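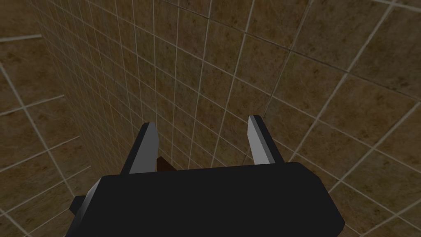
**Week 6 – Reading claims about household materials**

Read this before Monday. Bring the Szewczyk chapter, marked up, and one product leaflet of your own choosing.

Most of what gets repeated about tile, grout, paint and flooring comes from people who sell tile, grout, paint and flooring. Some of it is true. Your job this week is to find out which parts anyone has tested, and I would like you to start from the assumption that the answer is "fewer than the leaflet suggests."

### 1. "Lasts a lifetime"

Whose lifetime? Glazed tile is hard and does not wear much under bare feet, and I have no quarrel with that. But a tiled wall is a system: tile, adhesive, grout, backing. The tile can be in fine shape while the backing has turned to mush. A claim about one part gets stretched over the whole wall, and the reader does the stretching for free.

Write down, for every durability claim you meet:

- which part was tested
- for how long
- what counted as failure

The Tretberg leaflet in your packet answers the second and skips the other two.

### 2. "Waterproof"

Ordinary cement grout lets water through. Sealer slows this down. The wet-area work is done by a membrane behind the tile, if someone installed one. Kisto's brochure says "waterproof finish" on page one and "water resistant" in the small print. Those are different words and they mean different things. Underline both.

### 3. Numbers without a bottom half

Trunotska reports that 200 customers were "fully satisfied" with its sealer after a year. Out of how many? If 200 people answered and all were happy, that is remarkable, and I don't believe it. If 700 were asked, it is a bit under 29 percent. If the firm sent out 3000 cards, it is under seven percent, and we know nothing about the people who threw theirs away.

Do the division yourselves for all three cases. Then say which case the leaflet rules out. (Read it twice – the wording is slippery.)

### 4. "Traditional" and "natural"

Neither word has a test attached. Lead glazes were traditional. Asbestos is natural. When you see either word, cross it out and check whether the sentence still says anything.

### 5. Where I may be wrong

Annatjie Steyn, who is giving the second lecture, thinks I am too hard on trade literature. Her point is that installers see hundreds of failed walls and a lab sees a few dozen samples, so a good installer's hunch may beat a tidy experiment. Fair enough, but an installer mostly gets called back to the walls that failed. The quiet ones drop out of memory. She and I have not settled this, and you are welcome to side with her in your essay if you can bring evidence.

### For class

1. Pick one claim from your leaflet. Rewrite it so that it could be proved false.
2. Describe the cheapest test that would do it.
3. Read Szewczyk's section on drying times. He quotes his own earlier work for the main figure. Find what that earlier work rests on.

Written answers, one page, go to Maja Bielecka by 5 p.m. on Monday. She marks late work at half credit and I don't overrule her.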